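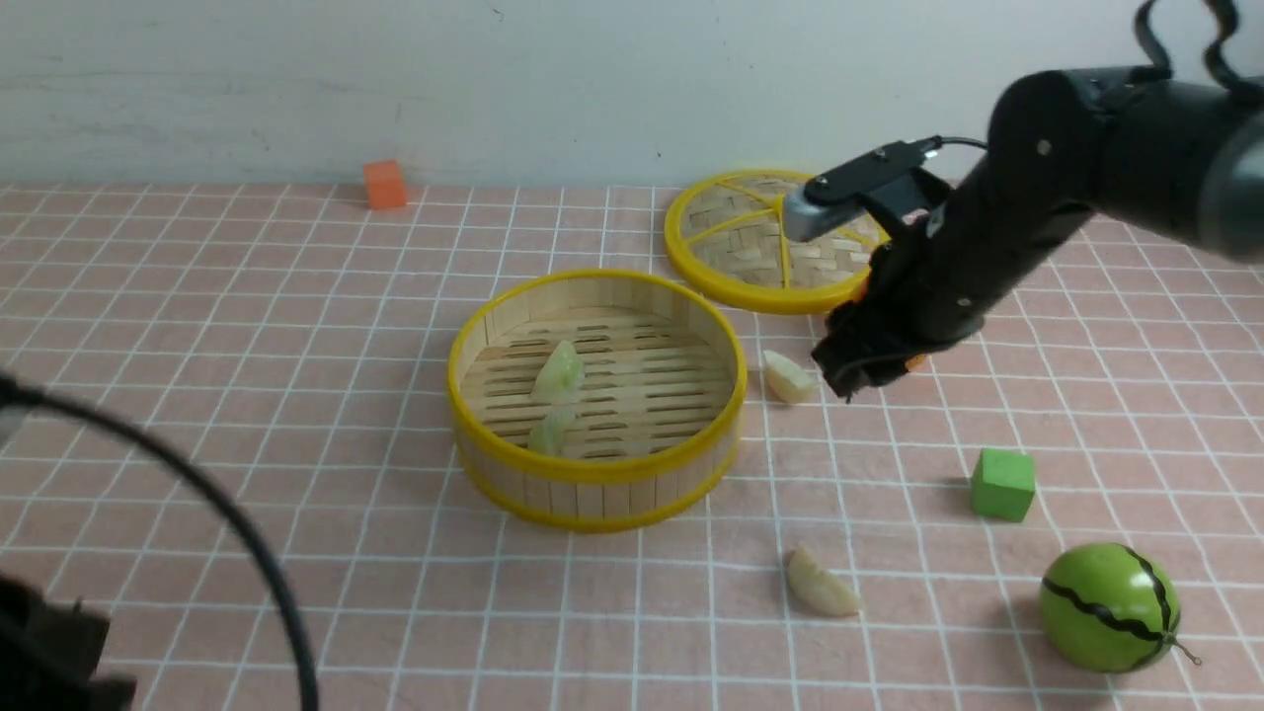
A reader wrote in to ask why her dumplings tear every time she lifts them out of the bamboo basket. She oils the slats, she says, and they still stick.

Oil on bare slats mostly runs down through the gaps. Use a liner. Cabbage leaves work, and so does parchment with holes punched in it. Cut it a little smaller than the basket floor so steam can get up the sides.

Leave a finger's width between dumplings. They swell, and two skins that touch will join.

Wait until the water is at a full boil before the basket goes on. Small dumplings with a thin skin take eight minutes, frozen ones twelve. Take the pot off the heat, leave the lid on for one minute, then lift each dumpling from underneath with a thin spatula. Pulling at the pleats tears the top.

For a new steamer, run it empty over boiling water for ten minutes first. Wash it with hot water and a brush, no soap, and dry the lid and basket separately. Ours was moldy by April the year we stacked it damp.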